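Red tablecloth shows every bit of lint, how do you keep yours clean?

Posted by Zisasora

Hello all! I've finally got a proper red tablecloth for the play café table and I love it to bits, the colour makes everything on it look cheerful. It has tiny diagonal ribs in the weave, though, and it grabs pale fluff like mad. I can't get it to lie flat either. Does anyone have a trick for lint AND creases? I'd rather not wash it every week.

3 replies

Steltik
Lint roller.

Nirkov
Oh, I adore a red cloth! Give it a good shake outdoors first, then put on a damp rubber glove and stroke along the ribs, all in one direction. The fluff rolls up into little sausages (very satisfying!). Wash it by itself at 30, inside out, and keep it well away from towels, they are the worst for shedding. For creases, hang it over a door while it's still damp and iron the back if the label says you can. Mine still ripples a bit on one side and I've stopped minding.

Tatlı
Agree with the glove! I also use a clothes brush on mine between washes, quick strokes, takes no time at all. Skip the fabric softener and see if that helps, it did for me. And do leave the pastries out, a croissant on red looks gorgeous even with a few specks about:

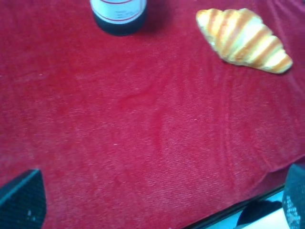
Croissant on the red cloth, lint and wrinkles included

If you do buy another one, try a smooth cotton. Mine came out of the wash with hardly any fluff on it, and the red was just as bright.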